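Kular handheld gripper kit, incoming inspection
Unit 3821, supplied by Ostix, August
Inspector: Sandro Cocco

Result key: P = pass, F = fail, C = pass with comment

### Mechanical

- [x] Finger blocks seated on arms: **P**
- [x] Inner faces parallel at full close: **C**. Slight toe-in at the tips. Within the Kular drawing, but check again after first service.
- [x] Hinge play, left and right: **P**
- [ ] Threaded inserts flush: **F**. One insert on the left arm stands proud and catches a fingernail. Ostix to press it again or replace the arm.
- [x] Fastener torque marks present: **C**. 10 of 13 marked at delivery. Remaining three torqued and marked on site.

### Function

- [x] Full open and close, no binding: **P**
- [x] Return to open on release: **P**
- [ ] Endurance run, 4000 cycles: not started. Hold until the insert is fixed.
- [x] Trigger force even through travel: **C**. Stiffer in the last part of the stroke. The Negri kit we tested on the same bench did not do this.

### Bench check, open position

- [x] Fingers clear of each other and of the work surface: **P**
- [x] Printed surfaces free of cracks at screw holes: **P**

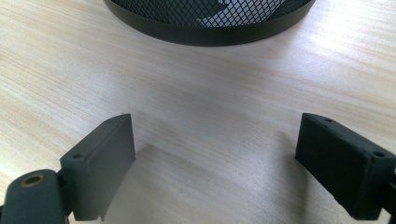 - [x] Edges deburred: **C**. Acceptable for handling. Light sanding suggested before use with film or thin bags.

### Disposition

Conditional accept. Do not release to Willey until the failed item is closed and the endurance run is logged. The spare finger set was not in the box; packing list says it ships separately.

S. Cocco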